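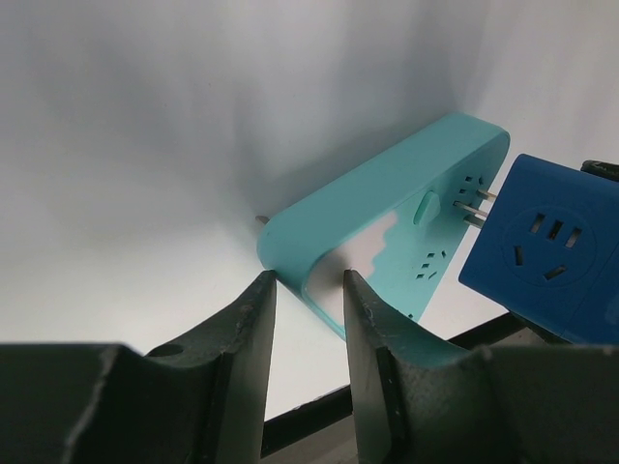
I see the "cut your electric bill 19 percent" story is going around again. I have questions. Thread, sorry, longer than I meant.

The claim: plug the Fumolberg into any outlet in the house, leave it there, and your bill drops. No wiring, no settings. Enov sells it by mail and now, apparently, at a table by the door of the Strachan hardware store.

When something saves money without turning anything off or swapping anything out, I want to know where the savings come from. The leaflet says it "smooths" the current. OK. Smooths it how, and why would my meter care?

The usual answer with gadgets like this is power factor. Big factories with a lot of motors can get charged extra for a bad one, so they pay to correct it. Your house almost certainly isn't billed that way. Look at your statement. You pay for kilowatt-hours.

So even if the box does exactly what they say inside your walls, I can't find the line on my bill where it would show up. I looked at both sides of the page and the insert about tree trimming.

Now the number. It comes from a trial with 1,335 homes, which sounds like a lot of homes, and I think that's why it's printed so big. The trial ran 30 days. The leaflet doesn't say which 30 days.

That matters more than the number of homes! If you start at the tail end of a cold snap and finish when people are opening windows, bills go down with or without a box in the wall. You could plug in a potato. 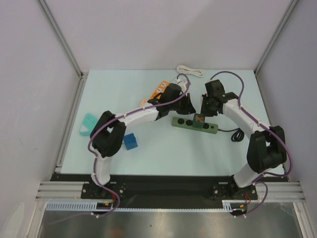
Fiona Purves: My sister has one and her bill really did go down though. She showed me. $22 less than the month before. Why would she make that up?

She wouldn't, and I don't think she did. I'd ask her two things. What was the bill for the same month last year? And did she change anything else once she started watching the meter?

Because people do. You spend money on a thing that's supposed to save power and suddenly you're walking around shutting off lights. I did it myself the winter I bought a window insulation kit. I still have half the kit in a closet.

What I'd want is a second group of homes that got a box that looked the same with nothing in it. Same town, same month. If those bills drop too, you've learned that people behave themselves when they think they're in a study.

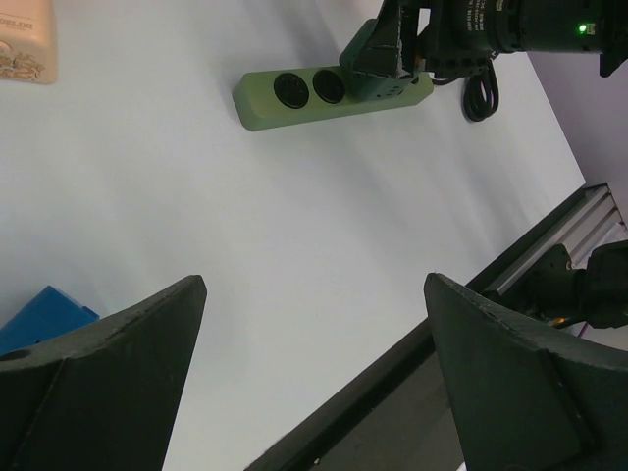 I asked for this. Wrote to the address on the leaflet and asked if there was a comparison group and whether they adjusted for weather. Got a nice reply from a Magnus Baird saying the results "speak for themselves" and offering me a discount on a pair.

A pair! If one box fixes the current in the whole house, what is the second box doing?

To be fair to them, he did attach the original press release, and I'd only seen the leaflet up to then. Pasting the top of it so you can read it yourselves:

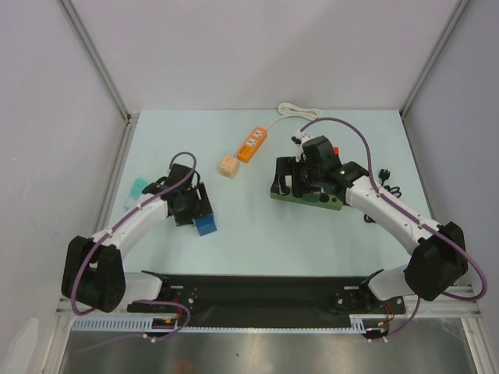
**GEDDALE, February 21, 2019** – Households using the Fumolberg home energy balancer lowered their electric bills by up to 19 percent, according to a trial of 1,335 homes completed by Enov. "Customers are thrilled," said Eilidh Galbraith, head of home products at Enov.

"Up to." Those words are in the release and they are gone from the leaflet.

Up to 19 percent means at least one house out of the whole bunch got 19. Somebody went on vacation. Maybe a kid moved out and took the gaming computer. The release gives no average, and it doesn't mention anyone whose bill went up.

Sarla Chaturvedi pointed out in my messages that "completed by Enov" means the company graded its own homework. Yes. Doesn't make it wrong, but I'd like to see the readings and so far I can't get them.

If you already bought one, check the return window. If you like it and want to keep it, try a month with and a month without, write down the meter reading (the kilowatt-hours, never mind the dollars), and compare each to last year. Even that's pretty rough.

Leidy Ríos is going to try it starting in March and has promised me the readings whichever way they come out. I'll post them under this. If I'm wrong I'll say so, and I'll buy the pair.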